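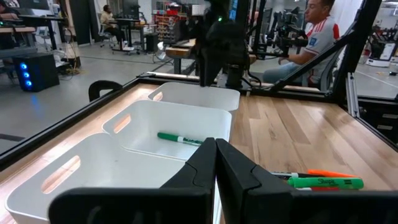

Hi all – I finally got going on the supply table for the Stastmont craft room, and thanks to Humaira for nagging me! I'm sorting the markers into those white bins with the oval handle slots, three in a row down the left side. The green marker has the middle one to itself, and the Sharpie highlighter is still over on the right with the rest of its little pile.

Qianru Liao wrote:

> Do we sort by color or by brand? At Grudbridge we did color
> and it lasted 90 minutes. Also, who has the labels?

Color, I think, but I could be talked out of it. Labels are in my car.

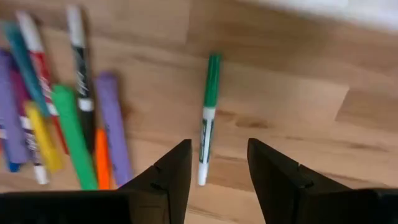
*Markers on the table – purple, teal, red, yellow and more*

If you have dried-up ones at home, please keep them, we have plenty.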